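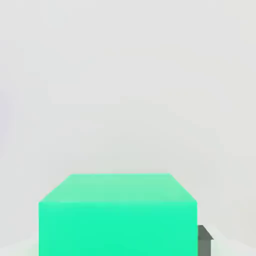
Can a machine tidy the kitchen yet?

4 April 2019

Several readers wrote to us after the March newsletter with the same question in different words: when can I buy a machine which puts my things away? One reader has a small shop with two packing tables and would like the same for her stockroom. I promised to look at this with some care, and I spent a good part of the winter on it, so this item is longer than usual.

The short answer is that you can't buy it this year, and I would not plan a kitchen around it. The longer answer is more interesting, at least to me.

First it is necessary to separate two kinds of machines. The first kind does one job in one closed place. The dishwasher is such a machine, and the washing machine, and also the carton folder that Tromell sells to small warehouses for 2,930 pounds. These machines work well, and they have worked well for a long time. But a person has to bring the work to them. You put the plates in the rack, and you take them out again. The second kind of machine should go to the work and find the things where they are lying. For this second kind we have mostly promises.

In simulation the progress is real. Nearly all the groups that I contacted begin there, with plain blocks and cubes in one colour on a bright empty surface. The program has to find the block, take it, lift it and put it in another place. It sounds like a game for a child of 2, and it is difficult enough. A computer can repeat it all night without breaking anything, and in the morning the engineers look at what went wrong. Itano, a small company which makes software for picking arms, told me that their program did 386 trials with one block before they changed anything in the task. After this they began again with two blocks next to each other, and the results became worse at once. When one block stands partly behind another, the program sees only a thin piece of it and must guess the rest.

I asked them how far it is from such a block to a coffee cup. They were quite open about it. A block in the computer has flat sides, and it has exactly the weight which somebody typed in. A cup has a handle, it can be half full, and it may stand on a newspaper. A tea towel is worse still, because it has a different shape each time you drop it. Folding was the chore that most of our readers named in their letters, and it is the chore that the engineers would like to talk about least.

I also went to see a trial at Debnath, who pack spare parts for bicycles. They have had an arm at the end of one line since last May. It takes boxed inner tubes from a belt and lays them in a carton. The boxes are always the same size and they always arrive from the left side. With these conditions the arm manages well, and the staff have become used to it. When the belt brings a bag of loose screws, the arm stops and a light goes on, and somebody has to walk over. During my visit of one afternoon this happened 26 times. The shift leader said that on a bad day she walks more than she did before, but that her back is better, and she would not give the arm away.

For the home there is one product that I could test myself, the Fosora table clearer. It is a low tray on wheels with a short arm. It can pick up a plastic beaker if the beaker stands upright and nothing is near it. My breakfast table does not look like this. I cleared the table so that the machine could clear the beaker, and then I had the feeling that we had changed places. It is also loud, and it needs a flat floor, so those of you with a step between kitchen and dining room can stop reading the brochure.

What would I advise, then? If you have a shop or a workroom where the same box comes again and again, it is worth asking for a trial. Ask to bring your own goods, including the awkward ones, and count how often a person has to help. Please also ask who comes when it stands still, and what the visit costs. If you want help at home, I would still spend the money on a better dishwasher and a good vacuum cleaner, and wait.

Some of you will find this too cautious. I would be glad to hear from any reader who has one of these machines in daily use, especially with laundry. Please write to the usual address and say how long you have had it. Letters which arrive before the end of the month can still go into the May newsletter, where we also come back to the subject of descaling kettles.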